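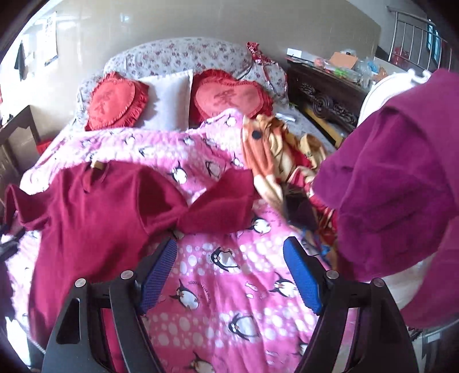
Clothes come off the hanger on the bed, where there is space to lay the sleeves out.

The closet in the back bedroom is 40 inches wide, and for most of the year it holds the clothes of two people. In December it has to hold their winter things as well. The job of making that work takes an evening, and it happens on the bed.

I started paying attention to beds as work surfaces while writing a series on small homes in Gruststead. People there talked about kitchens when I asked where the housework was done. Then I would visit, and the clean laundry would be on the bed, along with the suitcase, the gift wrap and whatever had come down from the top shelf. The bed is the biggest flat surface in most homes. It is also soft, at a fair height for folding, and has to be cleared by night.

Brayden McKinnon has built closets and shelving in Gruststead for 20 years. His shop, Justberg, is a single room behind the hardware store on Tagle Street. He measures the bed on his first visit, before he measures the closet.

"People want to show me the rod and the shelf," he said. "I want to know where they stand when they fold. If there are two feet between the bed and the closet door, they'll fold on the bed. If there's less than that, they'll pile, and a bigger closet won't change it."

He asks customers to leave the room the way it is on a laundry day. Most of them tidy up anyway.

Start with the sweaters

Sweaters take up the most room on a rod and do the worst there. A heavy knit pulls down from the shoulders, and after a season on a wooden hanger it can grow a small peak at each side. A dark crimson one with a fuzzy surface will show those peaks from across the room. The fix is to fold it and give the hanger to a shirt.

Lay the sweater on the bed with the hanger still in the neck. Straighten the body first, then ease the hanger out through the neckline without pulling on the ribbing. Cross the sleeves over the back and fold up from the hem in thirds. McKinnon builds his sweater shelves 14 inches deep, but he says any shelf will do if the stacks stay under five high. Past that, the one you want is always at the bottom.

Thin and slippery fabrics are a different matter. Satiny things slide off a stack and take their neighbors with them. They can be rolled and stood in a drawer or a shoebox, or they can have the hangers that the sweaters gave up. Straps and belts should be pulled out of the heap early. A loose strap at the bottom of a pile catches on everything above it.

It helps to work over a duvet that you can see things against. The one in these photographs is bright pink with cartoon penguins and white dots, and a dark garment is easy to find on it. My own bedcover is navy, and I have lost black socks on it for as long as a week.

What to do about the pillows

Decorative pillows are the usual complaint. They have to go somewhere while the bed is being used, and the floor is a poor choice if you have a dog, as I do. The simplest answer is to push them all to the head of the bed and leave them there. You lose a foot and a half of surface and keep the rest.

Order matters a little. Long pieces go at the back, where they hold up whatever is in front. A floral bolster works well for this. Smaller cushions can lean on it, and a plain white pillow between two red ones keeps the row from looking crowded. The heart-shaped cushions here are the kind with a ruffle around the edge, and they carry the character 爱 and the words "I love you." Ruffles flatten when they are stuffed in a closet, so cushions like these are better off staying out all year.

A carved bed asks for a bit more care. Relief patterns in dark wood hold dust, and folding a load of knits over them adds lint. McKinnon uses a dry paintbrush, an inch wide, and brushes from the top of the carving down. He does it after the folding is finished and before the duvet is shaken out. He does not like spray polish on carved pieces. In his experience it collects in the low spots and turns gray.

Also check the rail for fabric. Light cloths bunch up against a carved edge, and a loose thread can snag on the relief when you pull. Lift the cloth off toward the middle of the bed.

Towels last

Towels should be folded after everything else. They are the easiest thing in the basket, and if you do them first you will have a neat stack that gets knocked over while you wrestle with the sweaters.

The fold depends on the shelf. For a deep shelf, fold the towel in half lengthwise and then in thirds. For a shallow one, use lengthwise thirds first and then halves. Either way, put the folded edge facing out. A plush towel won't lie as flat as a thin one, and pressing down on the stack does no good. It will spring back by morning.

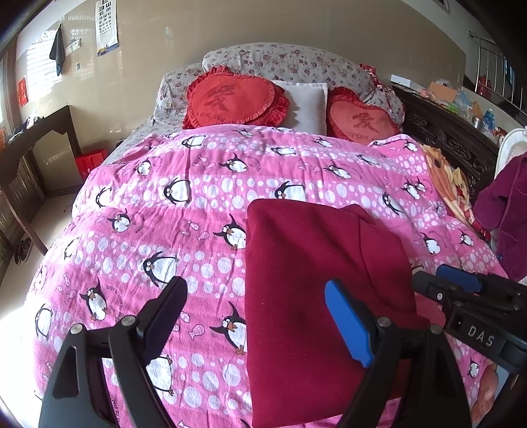

What it costs

None of this requires buying anything. If you do want the closet changed, prices in Gruststead run higher than I expected. A reader sent me a quote from Truvoris, a company that installs ready-made closet systems, for a single wall with drawers and two rods. It came to $2,239 before tax.

McKinnon charges by the shelf. A pair of plain sweater shelves, sanded and sealed, was $98 when I asked, and he put them up himself in around an hour. He will also lower a rod for no charge if he is already in the house.

He suggests waiting, though. Take the sweaters off the hangers, fold them, and live with the closet for a month. About half the people who call him in December don't call back in January, and he seems to be fine with that. His own sweaters are in a dresser his mother gave him, and the second drawer sticks.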